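Givberg Teaching Building, Ground Floor
Annual Room Inspection: Walls, Paint and Fixed Shelving

Inspector: Meron Woldegiorgis
Reviewed by: Arturo Marras
Rooms covered: 3

Item 1. Paint adhesion — Pass. No flaking at door frames or window returns.
Item 2. Damp at skirting level — Pass, except Room 23. See comments. 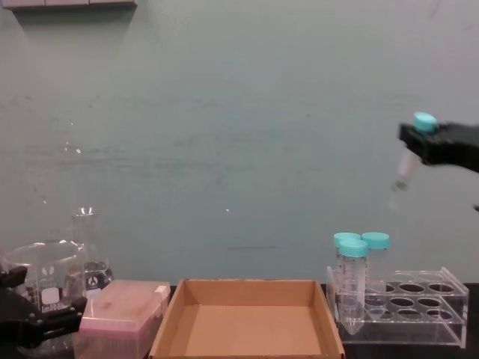 Page last changed: February 24, 2019

Comments on Item 2. The meter reading behind the radiator in Room 23 exceeded the limit set in the maintenance plan. Berhanu Woldemariam is to check the pipe joint before any repainting is approved.

Item 3. Fixed shelving and brackets — Pass. All brackets tested by hand.
Item 4. Surface marks — Monitor.

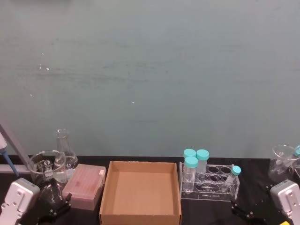 Surface marks are graded by whether they can be washed off with the approved cleaner. Marks that remain after washing are entered for touch-up in May. Light streaking of the kind found on the gray-green wall behind the black tabletop is graded 3 and needs no work at present.

Item 5. Ceiling line and corner joints — Action required. A hairline crack in Room 43 is to be filled and dated.
Item 6. Wall outlets and cover plates — Pass.

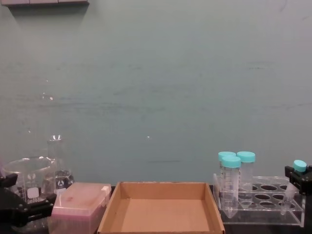 Item 4: wall finish above work surface, scuff marks noted.

Actions are assigned to Trí Dương and remain open until signed off by the reviewer.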